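Recording a Demonstration by Hand

Clear the work area before starting – only the items named in the task sheet should be within reach. Hold the gripper with both fingers open and approach the object slowly. 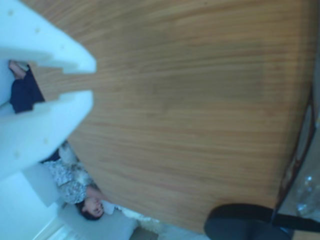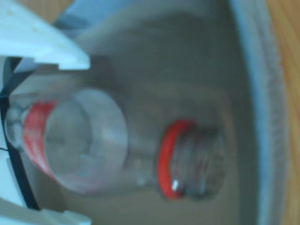 Gripper fingers over the tabletop (first) and beside a bottle in the container (second).

Close the fingers fully before lifting. Each task requires 500 demonstrations. Submit recordings to Kirsten Lykkegaard at Stirkex.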